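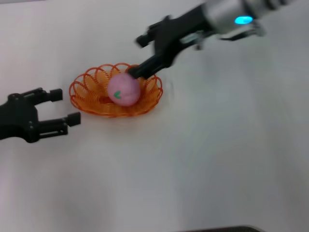
Test Operator, Bimanual Gripper Comparison (fixed term)

Murnance, Manipulation Test Group
Reports to: Sachiko Maruyama
Term: 8 months, starting in September
Hours: full time, on site

The position

Murnance evaluates end effectors for companies that pick small, irregular goods. The group is comparing two fingertip pad sets, Okabe and Gunent, on a two-arm tabletop station. The successful applicant will run trials by teleoperation, score them, and keep the records in order. The trial plan calls for 1,364 scored grasps, split evenly between the pad sets.

Duties

Run pick, place and handover trials from a written test card.
Score each attempt as held, slipped, dropped or aborted, and enter a reason code.
Change fingertip pads and check finger alignment before each block.
Verify wrist and head camera views at the start of every session.
Report wear, loose fasteners and controller faults to Tatsuya Sekiguchi the same day.

Test method

Each block uses one pad set, one object list and one controller setting. Blocks run to 144 attempts — a block stopped early is repeated in full.
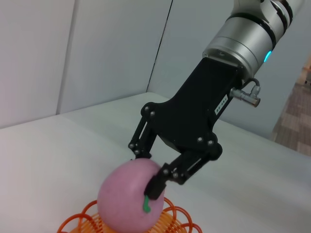

Scoring depends heavily on what the operator can judge from the wrist view. Most disputed scores come from soft or rounded objects, where contact on one side can pass for a full grasp. A typical case is the pink ball in the orange coiled holder: one fingertip pad bears on its right side, the other finger meets it at the upper left, and the coils lie close beneath. The operator must decide whether both contacts are sound before the lift command is sent. Applicants who find this kind of judgment tedious will not enjoy the work.

Requirements

A two-year technical degree or equivalent shop experience.
Steady hands and normal or corrected vision, including color vision.
Ability to follow a fixed procedure and write down deviations from it.
Working knowledge of spreadsheets. Basic Python is useful but not required.

Previous teleoperation experience is welcome. Training is given by Yae Ebihara and ends with a scored qualification run of 300 attempts.

How to apply

Send a resume and a one-page account of a test or measurement you carried out, including what went wrong, to Cornel Manole at the Hirnilora office. Quote "Gripper Comparison" in the subject line. Shortlisted applicants will be asked to a two-hour practical session on a Tuesday, starting at 9:30 a.m.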